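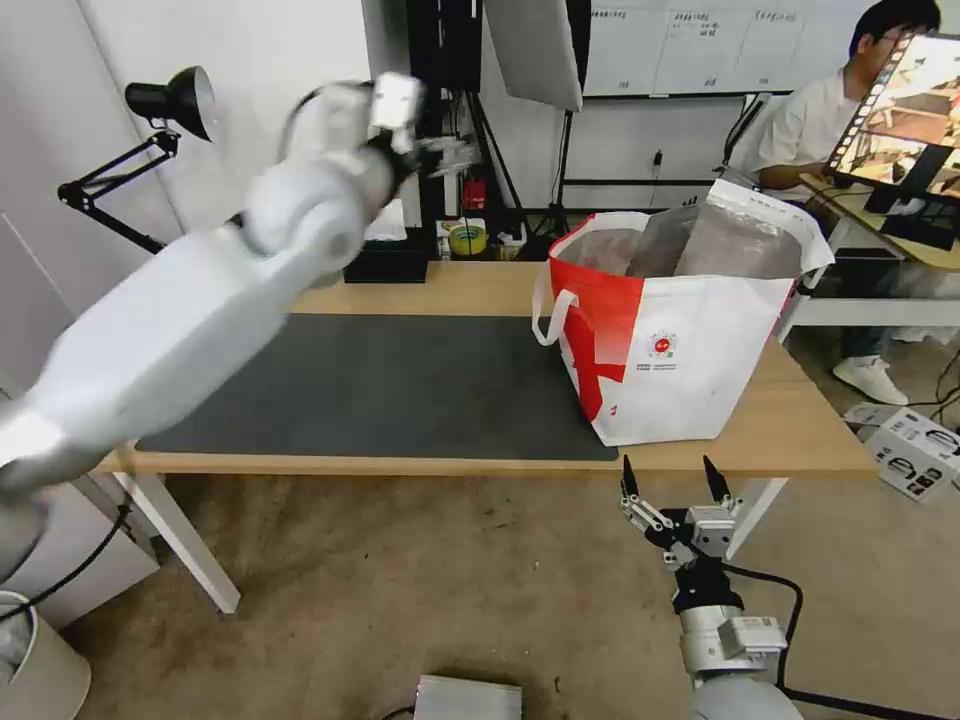 # 热爱搬家！

冬天的早晨，你光着脚从床上跳下来，左脚踩在地毯上，右脚踩在瓷砖上。哎呀！右脚好冷！左脚却好好的。

等一下，地毯和瓷砖在同一间屋子里待了一整夜，谁也没有进过冰箱，为什么一个暖一个冷呢？

再想一件事：一杯热可可放在桌上忘了喝，过一阵子就凉了。一根冰棍放在桌上忘了吃，过一阵子就化了（太可惜了）。热的东西变凉，凉的东西变热，好像它们商量好了，要往中间凑。

这两件事背后藏着同一个秘密，就是热会搬家。它搬家的时候有三条路可以走，只要认识了这三条路，毛衣、暖壶、北极熊、保温袋，甚至海边的风，你都能讲出一点道理来。我们出发吧！

## 先来认识一下“热”

世界上的东西，水也好，石头也好，你的鼻子也好，都是由特别特别小的微粒组成的。它们小得连普通的显微镜都看不见，而且一刻也不肯老实。在石头里，它们挤在一起，原地抖个不停；在水里，它们推推搡搡，滑来滑去；在空气里，它们到处乱飞，撞到什么就弹开。

东西越热，微粒就动得越厉害；东西越冷，它们就动得越慢。把一锅水放到火上烧，就像给一屋子小朋友放起了快节奏的音乐，大家越跳越起劲！

那么“温度”和“热”是一回事吗？有点像，可是不一样。温度告诉我们微粒平均动得有多厉害。热呢，科学家用这个词来说那些从热的地方跑到冷的地方去的能量。一小杯开水的温度比一浴缸温水高得多，可是如果把它们都放在院子里晾着，浴缸能放出来的热反而多得多，谁让它里面的水那么多呢！

请记住一条非常重要的规矩：

> **热总是自己从热的地方跑到冷的地方。**

它不会自己倒着跑。你把冰块放进果汁里，有人会说“冰块的冷跑到果汁里去了”。这样说大家都听得懂，不过科学家会换一种说法：果汁里的热跑到冰块里去了，所以果汁凉了，冰块化了。“冷”没有腿，跑路的一直是热。

那冰箱怎么能把热从里面搬到外面呢？它得用电，用机器使劲地搬。你听到冰箱嗡嗡响，就是它在干活啦。冰箱的背面或者侧面常常有点温热，那里正在往屋子里放热。所以夏天想打开冰箱门给厨房降温，这个主意可不行，厨房最后会更热！

## 第一条路：手拉手传过去

把一把金属勺子放进一碗热汤里，勺子的一头泡在汤里，另一头露在外面。过一会儿，露在外面的那头也烫手了。它明明没有碰到汤呀！

原来，泡在汤里的微粒先抖了起来，撞了撞旁边的邻居，邻居又撞了撞它的邻居，就这样一个接一个传到了勺子的另一头。微粒们没有离开自己的位置，热却走过去了。这叫作**热传导**。

你可以和同学玩一个游戏：大家肩并肩站成一排，第一个人轻轻晃一晃，碰到第二个人，第二个人再碰第三个人……谁也没有走动，可是“晃一晃”从排头传到了排尾。热传导差不多就是这个样子。

有些材料传得飞快，比如铜、铝和铁，我们把它们叫作热的**良导体**。金属里还有一些能跑来跑去的小家伙，叫作自由电子，它们像快递员一样帮忙送热，所以金属特别擅长这件事。炒菜锅的锅身用金属来做，火的热很快就能送到菜那里。

有些材料传得慢吞吞的，比如木头、塑料、羊毛、软木塞，它们是热的**不良导体**。锅把手常常用木头或者塑料来做，这下你知道是为什么了吧？

现在可以回到那两只脚了。瓷砖和地毯的温度几乎一样，都比你的脚凉。瓷砖传热比较快，一下子就把脚底的热带走了一大堆，你的脚底立刻大喊：“冷！”地毯传热很慢，毛毛里还夹着好多空气，只能一点一点地带走热，脚底就觉得没什么。

所以，我们的皮肤当温度计不太合格。它感觉到的，很大一部分是热跑得有多快。金属的滑梯在冬天冰屁股，旁边的木头长凳就好多了，也是这个道理。

## 第二条路：搭着车一起走

热的第二条路更热闹。在水和空气这样能流动的东西里，热可以搭车！

烧水的时候，锅底的水先热起来。水变热以后会稍微胀大一点，同样大小的一团，热水就比冷水轻一些，于是它往上升。上面的冷水比较重，就沉下来补上空位，到了锅底又被烧热，再升上去。一圈，又一圈，整锅水就都热了。这叫作**对流**。

空气也是这样。冬天打开暖气片，它旁边的空气变热了，往上走，屋顶附近的凉空气往下来，慢慢地，整个房间都暖和起来。你如果睡过上下铺，说不定早就发现了，开着暖气的晚上，上铺常常比下铺暖一点。

对流还会做很大很大的事情。夏天的白天，太阳晒着沙滩和大海。沙滩热得快，大海热得慢。沙滩上方的空气变热往上升，海面上比较凉的空气就吹过来补位。你站在沙滩上，觉得脸上凉凉的，这就是海风！到了晚上，陆地凉得快，大海凉得慢，风又常常掉过头来，从陆地吹向大海。

老鹰也懂得用对流。太阳把地面晒热，一股股热空气升上天空，老鹰张开翅膀钻进去，不用怎么拍翅膀就能一圈圈往上盘旋。要是你看到一只大鸟在天上懒洋洋地打转，它大概正坐着免费的电梯呢。

夏天的云也有不少是这样长出来的。热空气带着看不见的水汽往上升，升得越高就越凉，水汽变成了很小很小的水滴，聚在一起，就成了一朵胖胖的白云。

## 第三条路：不用碰也能到

太阳离我们那么远，中间的太空里几乎什么都没有。没有东西可以手拉手，也没有车可以搭，太阳的热是怎么来的呢？

它用的是第三条路：**热辐射**。太阳把能量变成光和一些看不见的射线送出来，它们能穿过空荡荡的太空，一直跑到地球，落在你的脸上，脸就暖洋洋的。

会发出热辐射的可不只有太阳。篝火会，烤箱会，猫会，你也会！每样东西都在往外发射，越热的东西发得越多。人的身体发出的主要是**红外线**，我们的眼睛看不见它，可是有一种叫热像仪的设备看得见。用热像仪看一只刚睡醒的猫，耳朵、眼睛附近和肚皮往往比较亮，毛厚厚的后背要暗一些，因为厚毛把热关在里面了。

有些蛇自己就带着“热像仪”。响尾蛇的眼睛和鼻孔之间有小小的凹坑，能感觉到猎物身上发出的红外线，就算周围黑漆漆的，它也知道老鼠在哪儿。（对老鼠来说，这真是个坏消息。）

颜色和光滑的程度也很要紧。深色的、粗糙的表面会吃掉很多照过来的光，浅色的表面会把不少光弹回去。大太阳底下，穿黑色T恤通常比穿白色T恤觉得更晒。亮闪闪的金属表面更厉害，它们像镜子一样，能把大部分热辐射都弹走。

请把“亮闪闪”这件事放在脑子里的小抽屉里，待会儿要拿出来用！

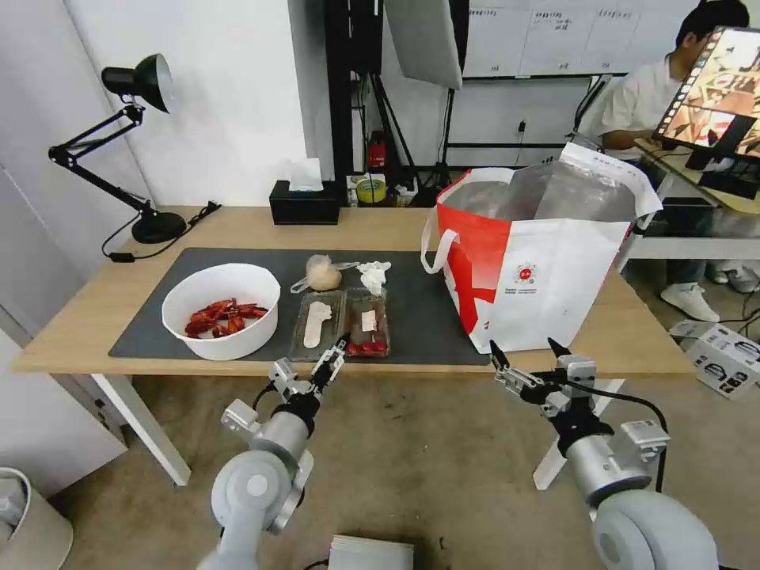

## 把三条路都堵上

有时候我们欢迎热来搬家，比如煮饺子的时候。有时候我们又很想拦住它，比如带着热饭出门，或者带着冰淇淋回家。

怎么拦呢？三条路，一条一条地堵。

### 堵第一条路：请空气来帮忙

空气传导热的本领非常差，所以它是一种超级好用的保温材料，还不要钱！只有一个麻烦，空气爱流动，一流动就会带着热搭车跑掉。

办法就是把空气关进小格子里。泡沫塑料里有好多好多小泡泡，每个泡泡里都关着一点气体。毛衣的毛线之间有数不清的小缝，羽绒服里的绒毛蓬蓬松松，缝隙里都藏着空气。空气被关住了，动也动不了，热想过去就得慢慢来。

冬天如果把羽绒服使劲压扁，它就没有那么暖和了，里面的空气被挤出去了嘛。穿之前抖一抖、拍一拍，让它重新蓬起来吧！

湿衣服为什么冷呢？水钻进了缝隙，把空气赶走了。水传热的本领比空气强得多，而且水在变成水汽的时候还会从你身上带走热。所以在雪地里玩湿了手套，要赶快换一副干的。

### 堵第二条路：盖上盖子

热空气喜欢往上溜，那就在上面拦住它。给汤锅盖上锅盖，给杯子盖上杯盖，给袋子拉好拉链，都能拦住好多想逃走的热空气，还能拦住水汽。

你试过往一杯热水上吹气吗？吹气会把杯口上方的湿热空气赶走，换上比较凉、比较干的空气，水面上的水就蒸发得更快，杯子里的热也走得更快。盖盖子和吹气正好相反，想喝凉一点的就吹，想留着慢慢喝的就盖。

### 堵第三条路：亮闪闪出场

快打开脑子里的小抽屉！亮闪闪的表面会把热辐射弹回去，所以很多保温的东西都有一层银色的里子。登山队员的背包里常常放着一张薄薄的银色急救毯，展开来哗啦哗啦响，折起来只有一小块。它那么薄，挡不住太多传导，但是能把身体发出的不少红外线送回身体那边，还能挡风。

保温袋一般会把几个办法合在一起：外面一层结实的布或者塑料，中间一层装着很多小气泡的软材料，里面一层银色的衬里，上面还有可以合起来的口。
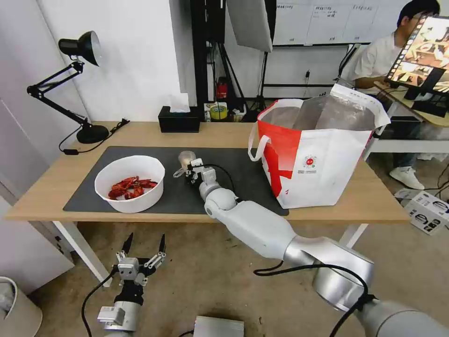
*桌上的红色小龙虾，还有一只敞着口的红白大袋子，里面衬着皱皱的银色箔。*

这里有一个小问题，许多大人也会愣一下：用来装热饭的保温袋，能不能用来装冰淇淋？

能！袋子并不知道里面装的是什么，它只会让热走得慢一点。装热饭的时候，热想从里面往外跑，袋子拦着。装冰淇淋的时候，热想从外面往里钻，袋子还是拦着。所以“保温”和“保冷”是同一份工作，只是热走的方向换了。

从前卖冰棍的人会在木箱子里垫上厚厚的棉被，把冰棍包得严严实实。有的小孩子看了很担心：“盖着棉被，冰棍不会热化吗？”你现在可以回答他们啦！棉被自己不会发热。我们盖着被子觉得暖和，是我们的身体在发热，被子帮忙把热留住了。

不过要记住，袋子只能让热走得慢，拦不住一辈子。在保温袋里放得太久，热饭会变成温饭，冰淇淋会变成甜甜的汤。肉、蛋和海鲜这样的食物如果不热也不冷地放很久，细菌就会开心地越长越多，所以到家以后该吃的早点吃，该放冰箱的早点放冰箱。

## 暖壶里有一层“什么都没有”

还有一样东西把堵路的本领练到了很高的水平，那就是暖壶。

暖壶的瓶胆有两层壁，两层壁中间的空气几乎都被抽走了，留下的地方叫作**真空**。真空里几乎没有微粒，没法手拉手，也没法搭车，前两条路就都断了！瓶胆的壁上常常还有一层亮亮的金属，用来把热辐射弹回去。最后再塞上一个传热很慢的塞子，好啦，热被困在里面，着急得团团转。

那它从哪里逃走呢？主要从瓶口和塞子那里。两层壁在瓶口连在一起，热可以沿着壁一点一点爬出来。暖壶里的水放到第二天会变凉一些，就是这样慢慢漏掉的热。

## 动物们的保温本领

动物没有暖壶，可是它们的办法一点也不比我们少！

**北极熊**的毛看起来是白色的，每根长毛其实接近透明，靠里面还有一层又密又短的绒毛。毛的下面是黑色的皮肤，皮肤下面是厚厚的脂肪。脂肪传热很慢，在冰冷的水里特别管用，因为毛湿了以后就不那么能干了。

**海獭**没有厚厚的脂肪，它靠的是密得不得了的毛。它每天要花好多时间搓毛、理毛，还会往毛里吹气，把空气关进去，让冷水碰不到皮肤。看上去像是臭美，对它来说可是保命的大事。

**帝企鹅**会挤成一大团。挤在一起的时候，露在寒风里的身体就少了，热也就跑得少了。它们还会慢慢地挪动，外面的能挪到里面暖和暖和，里面的过一阵也会到外面去。

**鸭子**站在冰面上，脚不会冻坏吗？鸭子的腿里有一个巧妙的安排：流向脚的血是暖的，从脚流回来的血是凉的，两种血管紧紧挨着。暖血在半路上就把热交给了凉血，热跟着凉血又回到了身体里，只剩一点点送到脚上。脚凉凉的，和冰的温度差得不多，热就跑得慢。是不是很聪明？

**小鸟**冬天会把羽毛竖起来，变成一个圆滚滚的毛球。羽毛中间的空气变多了，等于换了一件更厚的羽绒服。

我们人类遇到冷的时候会起鸡皮疙瘩，皮肤上的小肌肉想把汗毛拉得竖起来，跟小鸟做的是同一件事。可惜我们的汗毛太稀太短，关不住多少空气，还是去拿外套吧！

也有些动物要想办法把热送走。**大象**的耳朵又大又薄，里面有许多血管，扇一扇，血就凉一点。沙漠里的**耳廓狐**个子小小的，耳朵却大得惊人，除了听得清，也能帮它散热。**狗**伸着舌头呼哧呼哧喘气，让舌头和嘴巴里的水蒸发，把热带走。

龙虾和小龙虾又是另一种过法。它们自己不维持固定的体温，水凉，身体就凉；水暖，身体就跟着暖。水太冷的时候，小龙虾会躲在洞里少活动，等暖和了再出来找东西吃。

## 动手试一试：谁的冰块最耐心？

这个实验请和一位大人一起做。用的是冰块，不会烫到，不过桌子可能会湿，先垫一块毛巾。

**要准备的东西**

- 6块一样大的冰块
- 3只一样的杯子
- 一只厚袜子
- 一张厨房用的铝箔
- 纸和笔

**怎么做**

1. 第一只杯子什么也不包，就让它站在那里。
2. 把第二只杯子装进厚袜子里，袜口先别合上。
3. 用铝箔把第三只杯子包一圈，亮的一面朝外，给它也做一个铝箔盖子。
4. 每只杯子里放两块冰，动作要快。
5. 把袜口在杯子上面折好，把铝箔盖子盖好。
6. 把它们放在同一张桌子上，离窗户和暖气一样远。
7. 先猜一猜，谁的冰化得最慢？把你猜的写下来。
8. 每过一会儿就打开看一眼，画下冰块的样子，再马上盖好。

写下来的时候，不用担心猜错。科学家们常常猜错，猜错了才有新东西可以想！

**接着想一想**

- 如果把杯子搬到太阳底下，结果会变吗？哪一只杯子变化最大？
- 如果先包铝箔，再套袜子呢？
- 如果把袜子弄湿呢？

我们的编辑 Coralie Pirihi 在厨房里做过这个实验，她一口气换了羊毛围巾、旧报纸和气泡膜，最后整张桌子都是水。她说报纸揉皱了比铺平了好用，你能猜出原因吗？（提示：皱巴巴的缝隙里有什么？）

## 房子也要穿衣服

把房子想成一个很大的保温袋吧。冬天屋里暖，屋外冷，热就想往外溜；夏天反过来，热又想往里钻。

盖房子的人会在墙里和屋顶里放保温层，里面有很多关住的空气。窗户可以用双层玻璃，两层玻璃中间夹着一层空气或者别的气体，热走得就慢了。厚厚的窗帘也能帮忙，晚上拉上，白天有太阳的时候打开，让太阳的热辐射进来。

门缝别忘了！你可以拿一条细细的纸条，放在关好的门缝旁边，看看它会不会飘。纸条飘起来，就说明有空气在偷偷进出，搭车的热也跟着走。用旧布卷一个长条塞在门底下，有人还会给它缝上眼睛和舌头，做成一条蛇。

炎热的地方，有些村镇会把房子刷成白色，让阳光弹开一些。墙砌得很厚，白天的热要走好久才能到屋里。走进这样的老房子，你会觉得一下子凉快了。

## 小小词典

**温度**：告诉我们东西有多热或者多冷。可以用温度计来量。

**热传导**：热在东西里面一个挨一个地传过去，或者在碰到一起的东西之间传过去。

**对流**：热跟着流动的水或者空气一起走。

**热辐射**：热变成光和看不见的射线送出去，中间什么都没有也能到。

**真空**：几乎什么都没有的空间。

**红外线**：一种我们的眼睛看不见的光，暖和的东西会发出很多。

**良导体**：传热传得快的材料，比如铜和铝。

**不良导体**：传热传得慢的材料，比如木头、羊毛和不流动的空气。

## 小读者来信

上一次我们请大家来问关于冷和热的问题，收到了476封信！信太多了，这里先回答几封。

**Rangi Harawira 问：为什么夏天的金属扶手那么烫，旁边的木头却没那么烫？**

金属把热送进你手里的速度很快，木头慢得多。就算它们被晒得一样热，手也会觉得金属更烫。和冬天的瓷砖正好是一对！摸之前先用手背靠近试一试，觉得热就别握上去。

**Jarrah Ormsby 问：太空里那么冷，宇航员会不会一下子冻成冰棍？**

不会一下子。太空里几乎没有空气，热传导和对流都派不上用场，身体的热只能主要靠辐射慢慢离开。宇航服的麻烦有时候反而是太热，宇航员干活会出汗，所以他们贴身穿着一件有细水管的衣服，凉水在管子里流，把热带走。

**Warrick Rutherford 问：电风扇能让房间变凉吗？**

不能。电风扇的马达还会放出一点点热呢。可是风吹在你身上，会把皮肤旁边的热空气吹走，也让汗干得更快，所以你会觉得凉快。没有人的房间，电风扇可以关掉。

还有好几位小读者问，人穿上毛衣会发热，给雪人穿上毛衣，它会不会化得快一点？这个问题我们特别喜欢！先不告诉你答案，请回头看看卖冰棍的棉被，再写信把你的想法告诉我们。9月10日以前寄来的信，我们都会读，画图的也算！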